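Right, the glassware cupboard. I have been putting this off since I moved in and today I finally pulled everything out of it. A thread, mostly so I don't wander off halfway through and start on the bathroom instead.

First out were the jam jars. I make jam in August, a bit of chutney if the plums are kind, and I apparently keep every jar anyone has ever handed me. Lids in one bag, jars in another, and the two bags do not match at all.

Pile for keeping, pile for the charity shop on Rumden Road, pile for "ask Loukia". The Loukia pile is already the biggest.

Loukia Tzavaras is my downstairs neighbour and she knows glass. She used to work in the kitchen at Moschos and she can tell you which tumblers will survive a dishwasher just by flicking the rim. I flick the rim and learn nothing!

She came up at 4 with biscuits and told me to get rid of the wine glasses with the twisty stems. I said they were a present. She said from whom, and I couldn't remember, so off they went.

Now the see-through stuff, which is my real weakness. Jugs, beakers, pots for pens, anything clear. I love how it looks on a shelf and I hate cleaning it. Our water is terribly hard and everything goes cloudy by the second week.

What works for me: warm water, a good glug of white vinegar, leave it while you have a cup of tea, then a soft brush. Rinse it twice. Dry it with an old cotton tea towel, washed without softener (softener leaves smears, I learned that one the slow way).

Do not use the green side of the sponge on anything plastic. I ruined 2 lovely jugs like that and they looked like bathroom windows afterwards.

Best test I know is to hold the thing right up close to your face and look through it at something plain, a bit of wall will do. Smears show up straight away. You look daft doing it but there we are. 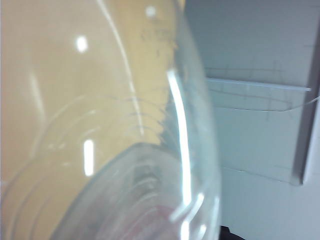

Anyway, the charity box is almost full and I still have the top shelf to do, so I'm stopping for toast. If anybody local wants jam jars, shout before tomorrow lunchtime. Lids not guaranteed.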